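The little box with the drawer

I have been meaning to write about the snack drawer since March, when I started it, and every time I sat down to do it I ended up writing about something else, usually soup. So today I have made a pot of tea and put the soup notes in another room, and I am going to tell you about the drawer.

Those of you who have been reading since we lived in Skombridge will remember the old kitchen, with the deep cupboard over the refrigerator that only tall people could get into. Snacks lived in there in a big heap. You would put your hand up, feel around, and bring down whatever you happened to catch, and half the time it was a packet of crackers from a road trip we took two summers before. I once found a bag of dried apricots up there so old and so hard that I kept one on the windowsill for a week just to show people. When we moved to Cludcombe I promised myself I would do better, and then of course I did exactly the same thing in a lower cupboard. The heap was the same heap, I just didn't need a chair to reach it.

What changed things was a small wooden box. I have a weakness for small wooden furniture (anything that looks like it was made for a very organized mouse), and there is a secondhand place out on the Skaltemau road that I can't drive past without pulling in. I had gone for a lamp. I did not get a lamp. I came home with a squat little cabinet with one drawer, the top all dark and streaky as if it had once stood too near a fire, and the drawer itself a much paler, honey sort of color that doesn't match the rest at all. I think that's what I liked about it. Somebody had either run out of the dark stain or changed their mind halfway through, and I have felt that way about plenty of my own projects.

It sat on the floor of the hall for a while with nothing in it. I tried stamps and envelopes first, but I write letters so rarely that I forgot where I'd put the stamps and bought more. Then I tried it for batteries and rubber bands and those tiny screwdrivers that come with eyeglass kits, and it turned into a junk drawer inside of 3 days. I emptied it out, wiped it down with a barely damp cloth, and left it open on the counter overnight to air. In the morning I was putting away groceries, ran out of hands, and dropped a packet of something salty into it so I could deal with the eggs. And that was that, really. By lunch I had decided it was the snack drawer.

I have only a few rules, and they have loosened up a bit since spring. The main one is that 2 things go in at a time, one bigger packet and one little one. When they're eaten, I go to the pantry shelf and pick out the next pair. I know that sounds fussy! But I am a person who will open four bags in an evening if four bags are in front of me, and then everything goes stale together, and I end up crushing it all over a casserole and pretending that was the plan. With the drawer I finish what I started. I also look forward to choosing, and I take longer over it than I'd like to admit.

The second rule is that the larger packet lies flat at the back and the small one goes in front. I came to this by trial and error. The first week I stood things on end to look like a shop display, which was very pretty until I pushed the drawer shut and something folded over and jammed it. I had to work it loose with a butter knife, muttering the whole time. Flat is better. A crumpled little packet at the front is fine too, as it gives way when it needs to.

The handle took some getting used to. It's a black bar on the front, rather plain and modern for such an old-looking box, and I nearly swapped it for a brass knob I'd been saving. I even had the screwdriver out. But the bar is easy to hook a finger under when you've got a mug in the other hand, and after a few days I stopped seeing it as wrong, so the brass knob has gone back in its envelope with the other knobs. (Yes, there is an envelope of knobs. We can talk about that another time.)
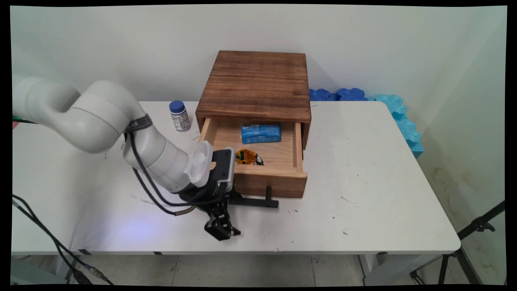 The other thing I've learned is to give it a bit of space. On the kitchen counter it was forever being crowded out by the toaster and the bread board, and there was never room to pull the drawer all the way open, so I'd be fishing around in the dark at the back just like in the Skombridge days. It does so much better on a plain white table, pushed up toward the wall, with a clear patch in front of it. I like to keep a drink somewhere nearby as well, since most of what I put in there is salty, and it saves me a trip when I've just gotten comfortable.

For cleaning, I pull the drawer open whenever it's between fillings and brush the crumbs into my palm with a dry pastry brush. Every so often I rub a little Li wax into the top with an old sock. I had read somewhere that you should sand a surface like that back to bare wood and start over, and I thought about it for one whole rainy afternoon, and then I decided I like the scorched look too much. The streaks come up beautifully with the wax. The drawer runners get a rub with a candle stub, which my grandmother did with every drawer she owned, and it slides as nicely now as I could ask for.

I did wonder if I would get tired of the whole arrangement, the way I did with the chalkboard meal planner and the jars with the matching lids. So far I haven't. The pantry shelf is down to a single row and I know what's on it, which I have not been able to say about any shelf in any house. I'm thinking about looking for a second box for tea bags, because they are currently in three different tins and a mixing bowl. If I stop on the Skaltemau road again I'll let you know what I find, and I still need that lamp.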